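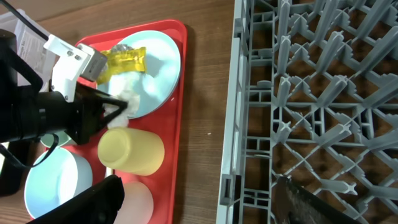
Print this page | E-mail this page

How to clear a tray after a snack and load the dish rack

This guide is for people who help in a shared kitchen, or who have small children and many light plastic dishes at home. I wrote it first for our break kitchen at Skendisari, where the trays come back all day, and I have corrected it 2 times after comments from readers. The method is simple, but the order is important. If you begin with the cups while the wrappers are still on the plate, you will touch everything twice.

What you need

- the tray with the used dishes
- a dish rack, standing beside the tray and already empty
- a trash can that you can reach without walking
- a bowl or sink with warm water and a little dish soap
- one dry towel

Step 1. Put the tray next to the rack

Place the tray flat on the table, close to the rack, with no space wasted between them. I keep the tray on the left and the rack on the right. If you are left-handed, you may prefer the opposite. A tray with raised edges is better for this work, as a cup which rolls will stay on it.

Step 2. Take away the paper first

Tissues and napkins go before anything else. A used tissue on a plate becomes soft when it gets wet, and then it sticks to the plate in small pieces. Pinch it from the top and lift it straight up. Do not wipe the plate with it on the way, even if this looks practical.

Step 3. Take away the wrappers

Shiny snack wrappers are light and they like to slide under things. Look below the rim of the plate and inside the cups for small torn corners. Hold the wrapper with the opening up, so the crumbs stay inside. Check what your town accepts before you put shiny wrappers in recycling. In our town they go with the ordinary trash.

Step 4. Empty the cups and bowls

Cups are often lying on their side when the tray arrives. Stand them up before you move the tray again. Pour what is left into the sink, not into another cup. For bowls, scrape the food with a soft spatula. A metal knife will scratch plastic, and after some months the scratches hold color from tomato sauce.

Step 5. Wash in this order

1. Cups
2. Bowls
3. Plates
4. The tray

The cups are usually the least greasy, so the water stays clean longer. Change the water when the foam is gone. Rinse everything under the tap, inside and outside, and turn each piece over once to see the bottom.

Step 6. Load the rack

Begin with the big plate. Stand it at the back, almost vertical. Bowls come next, leaning forward with the open side down. Cups go last, upside down, and they should not touch each other. Very light cups may fall when you put the next one, so give them the corner or the side where they have some support. If your rack has no slots for plates, lean the plate against the long wall.

Step 7. Dry the tray and the table

The tray does not go in the rack. It takes all the place and the water collects in its edges. Dry it with the towel and store it standing. Then lift the rack and dry the table under it. A wooden table gets pale rings if water stays there during the night.

Some common problems

The cups smell after drying. They were probably put inside each other too early. Wait until the inside is fully dry, also the bottom corner.

The plate has a greasy feeling. Wash it again with fresh warm water and soap on a clean sponge. Cold water does not help much here.

There are white spots. This is from hard water. Wipe the dishes with a cloth with a little vinegar and rinse again.

Print this page | E-mail this page

Related articles
- Removing tomato stains from plastic bowls
- How to clean a Puvon dish rack
- Sorensen trays: care and storage
- Which Clamex sponge for which dishes?

We use cookies to remember your settings. By continuing to use this site you accept our cookie policy. OK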